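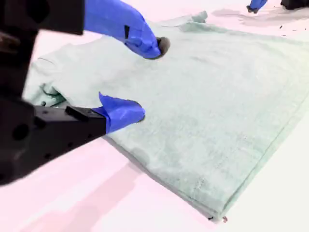 Vol. 13, No. 2

Print this article | E-mail this article

Towel

A towel is a piece of absorbent cloth used for drying the body, the hands, dishes or other surfaces by drawing moisture into the fabric. Most household towels are made of cotton, though linen, bamboo-derived rayon and synthetic microfiber are also common. The word covers everything from a small square used to wash the face to a sheet large enough to lie on at the beach. In everyday American use, "towel" without another word in front of it usually means a bath towel made of terry cloth.

This article deals mainly with the household terry towel, its parts, and the ways it is spread, folded and stored. For paper towels, see Paper goods, household.

Name

The English word came from Old French in the Middle Ages, and is related to Germanic words for washing. Early towels were flat cloths, often linen, and served at the table as well as the washstand. "Toweling" is the cloth sold by the yard, and also the act of rubbing with it.

Construction

Terry cloth is a woven fabric with loops of yarn standing up from one or both faces. It is made on a loom with two sets of lengthwise yarns, called warps. The ground warp is held tight and forms the base of the cloth. The pile warp is kept slack, and when several crosswise yarns are beaten up together, the slack yarn is pushed out into loops. The height of the loop depends on how far the crosswise yarns travel before they are beaten into place.

The loops give the cloth a greater surface area than a flat weave, and most of the water a towel takes up is held in and among them. They also give terry its uneven look. Loops lean in different directions after washing, and a towel dyed one even color may look mottled, paler where light falls on it and deeper in the creases. The effect is easiest to see in light shades such as mint, seafoam and pale gray.

In velour towels, the loops on one side are sheared off to leave a short, even pile. Velour feels smoother but takes up water more slowly on the sheared side. Waffle towels have no loops and rely on a pattern of raised squares.

Parts of a towel

The long edges of a woven towel are the sides, and the short edges are the ends. The sides may be finished by the loom itself, in which case the edge is called a selvage, or turned under and sewn. The ends are cut and must be hemmed. A hem shows as a line of stitching running parallel to the edge, with a narrow strip beside it that stands a little higher than the cloth around it where the fabric is doubled.

Many towels have a flat woven band near each end, called a border or dobby. The band has no loops and often shrinks at a different rate from the rest of the cloth, drawing the end in so that the towel no longer lies square. Plain towels without a border are less likely to do so.

Loose threads are most often found at the corners, where two lines of stitching meet and the thread ends are trimmed. They can be clipped close with scissors. They should not be pulled, as the thread may be part of the hem. A loop that has snagged and pulled long may also be clipped, and the towel will not unravel, because the loops are held by the ground weave.

Sizes

There is no single standard, and makers differ by several inches. The usual household types are:

Washcloth — a small square, used wet
Hand towel — kept by the sink
Bath towel — the everyday drying towel
Bath sheet — wider and longer than a bath towel
Beach towel — long, often printed on one side and sometimes sheared
Bath mat — heavy terry, used on the floor

Thickness is given by weight, in ounces per square yard or grams per square meter. A heavier towel holds more water and takes longer to dry.

Spreading and squaring

Before a towel can be folded neatly it has to be laid out, and much of the trouble in folding begins here. Terry cloth is thick and grips itself. A towel dropped on a table tends to land at an angle to the table edge, with one part bunched or turned under and the far edge standing up in a ridge. Unlike a bedsheet, it will not settle flat when shaken over a surface. Each fold has to be opened by hand.

The usual method is to find a corner first. Once one corner is free, the hem leading away from it can be followed to the next, and the two corners drawn apart until the edge between them is straight. The opposite edge is then treated in the same way. Any part that has been turned under is pulled out from the corner, and not from the middle, where pulling only moves the wrinkle somewhere else. Last, the cloth is smoothed with the flat of the hand from the center outward.

A smooth, pale tabletop makes the work easier with a dark towel and harder with a light one, as the edges of a light towel are difficult to pick out against it. On such a surface the stitched hem is often the best guide.

Shoshana Tillman, in her household manual The Linen Shelf, advises turning the towel to match the table before any fold is made. "A crooked towel folds crooked," she writes, "and every fold after the first makes it worse."

Folding

Three folds are in general use in American homes.

The half fold is the simplest. The towel is folded end to end, then end to end again, and once across. It is quick, but leaves the open edges showing on the shelf.

The third fold, or hotel fold, begins with the long sides brought in so that they overlap, making a strip one third the width of the towel. The strip is then folded in half and in half again. A towel folded this way can go straight onto a bar without being opened out.

The roll is made from the same strip, wound from one end. Rolls fit baskets and deep shelves, though they take up more room than folded towels in a shallow closet.

Thick towels do not hold a crease, and a stack of them will lean if all the folded edges face the same way. Some households alternate the edges. Others put the folds to the front for looks and keep the stacks low. Marisol and Keisha Gallagher, whose survey of linen closets in the town of Hullilcombe covered 22 homes, found the third fold in 13 of them. Most of the people they spoke with had learned their fold from a parent and had not changed it.

Washing and care

New towels are often treated with a finish that makes them feel soft in the store but slows absorption. Washing once or twice before use removes most of it. Towels are usually washed apart from clothing, partly because they shed lint and partly because zippers and hooks catch the loops.

Fabric softener leaves a coating on the yarn and is best used sparingly, if at all. Too much detergent has a similar effect and can leave the cloth stiff. Shaking a towel out before it goes in the dryer, or before it is hung on a line, helps raise the loops.

A towel should be fully dry before it is folded. Damp terry kept in a closed closet will take on a sour smell, which an ordinary wash may not remove. Hems dry last and should be checked first.

Old towels

Worn towels are commonly kept for cleaning, for drying pets, or for padding breakable goods in a move. Cut pieces fray along the cut and should be hemmed or zigzag stitched if they are to be washed again. Many animal shelters accept used towels, but it is wise to ask first.

See also: Bath mat; Dish towel; Hem; Linen closet; Selvage; Terry cloth

Further reading

Dunleavy, Hollis. Loop and Ground: Notes on Pile Weaving.
Gallagher, Marisol, and Keisha Gallagher. Linen Closets of Hullilcombe.
Tillman, Shoshana. The Linen Shelf.

Entry revised by Anika Bellamy, 27 March 2022

Print this article | E-mail this article

Contact us | Copyright Lamamard Reference | Back to top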